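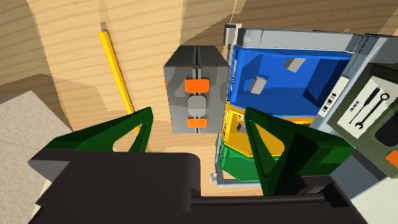 The fault in our pick task was first logged as a planning error, and we lost most of June looking in the wrong part of the code. The task in the Rimgate simulator is simple: the arm comes down over the table with the fingers open, closes on a block, lifts it and holds it for three seconds. The target is the gray block with the two orange pads on its front face, with a seam down the middle so that it looks like two halves pressed together. In 10 of the first 100 runs the block shot out sideways as the fingers closed, and in one run it left the table at a speed no real part could reach.

## Cause

Valter Prata replayed the failed runs at a smaller time step and found that the block was loaded as two bodies joined by a fixed link. The collision shapes of the halves overlapped slightly at the seam. At rest the solver hid this. Under grip force it pushed the halves apart and the stored error came out as velocity.

The finger mesh made it worse. Each green finger has an open cutout, but the collision shape filled it in, so contact began too early.

## Fix

- Block merged into one rigid body (Doven export, seam kept as a visual only).
- Finger collision shape rebuilt with the cutout open.
- Grip force capped in the controller - this should have been there from the start.

## Retest

We ran 262 picks with the new files. No block was thrown. Three picks failed by slipping, all at low friction settings, and these are still open. The cap has not been tried on the real arm.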